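New mattress is a slope. Is it me, the bed or the floor?

Posted in Bedroom & Sleep

creakyhinge61

We replaced our old mattress in September with a Skandell, the quilted one with the slightly shiny top, queen size. I was told it would change my life. So far it has changed which side of the bed I wake up on.

Every night I start on the left and every morning I'm in the middle, being elbowed by someone who also started at the edge and also claims not to have moved. The mattress looks flat. It feels flat when I press on it with my hands like a man buying a melon. Lie down, though, and there's a definite drift. The frame is a Liketti with wooden slats, bought when we moved in, and it has never given us trouble apart from the assembly, which nearly ended us.

The store says there's a "settling period" of 60 nights. I'd like to know whether the bed is settling or whether I am.

Things I have tried: rotating it head to foot (the drift stayed where it was), sleeping on the other side (I drifted from there too), and a stern talk.

Gillum

If you rotated it and the drift didn't move, stop blaming the mattress. A bad mattress takes its dip with it when you turn it. Yours stayed put, so look underneath.

Pull the mattress off and lay a long straight board across the slats, side to side. Any daylight under the middle is your answer. On a queen there should be a center rail with at least one leg that reaches the floor. "Nearly reaches" is the usual condition. Those legs have a screw foot, and people forget to turn it down after the frame goes in place, or the carpet flattens and leaves it hanging.

Count your slats too. My frame came with 13 and I had 12 for years - the last one was behind a bookcase.

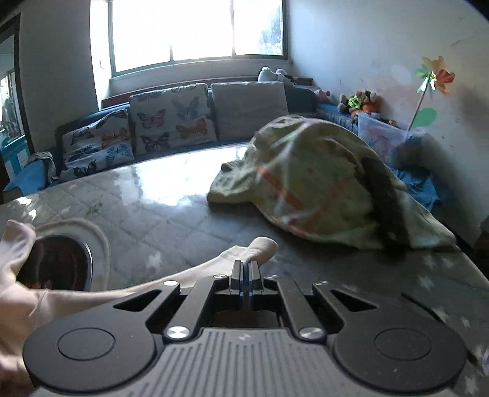
Should I put a sheet of plywood over the slats to even things out?

Only as a stopgap. Plywood will hide a sag for a few months, but it also blocks the air underneath, and some warranties don't allow a solid base unless it's on their approved list. Get the center leg touching first. If you still want a board after that, drill some holes in it and lift the mattress now and then to check for damp.

Gillum again, forgot to say: check that the slats aren't in upside down. If they have a curve, the hump goes up. Ask me how I know. Don't ask my wife.

jakubowski_p

mine did this for around a month then stopped. could be the same. also do you have a topper? we had a topper

creakyhinge61

Update. The center leg was floating by the width of my thumb. I turned the foot down until it met the carpet, put everything back, and last night I woke up exactly where I had left myself. It was cold and a little lonely, but level.

No topper. All the slats are present and hump side up, except two, which had apparently been facing the wrong way since the assembly. I have decided not to raise whose end that was.

Marking Gillum's as the solution. The store can keep its settling period.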